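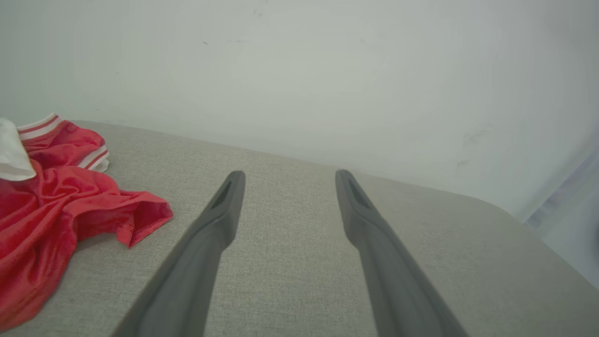

**Notes for my talk, equipment budget, 17/04/2022**
Speaker: Lilibeth Tan

*(Slide 1. Wait until people sit.)*

Good morning. I will speak about money first and about robots second. We want a gripper arm that picks up clothes from sofas and benches and brings them to the laundry room.

*(Slide 2, the work)*

- Clothes are soft and have no fixed shape. A pair of shorts in a heap is harder than a box.
- The fingers must close on the cloth and leave the cushion alone. Say this slowly.
- Ask the room: who has picked up one sock and got two?

*(Slide 3, the offers)*

- Avby: arm and gripper in one price. Spare fingers are extra.
- Erner: cheaper arm, but we must buy the wrist camera separately.
- Castillo did not answer yet. Do not guess their price.

Finger pads cost 329 dollars per set. I plan 4 sets for the first year. Please do not cut this line, it is the part that wears out.

*(Slide 4, costs we forgot last time)*

- Training for staff, 902 dollars.
- The mounting plate. In January we had the arm and no plate, and it stayed in its box for 30 days.
- Service contract with Ultura. Read the part about travel costs before signing.

*(Slide 5, what I ask)*

Approve the trial in one building. We decide about the other buildings after we have the results.

*(If there is time: show the delivery plan. If not, go to questions. Speak louder at the end.)*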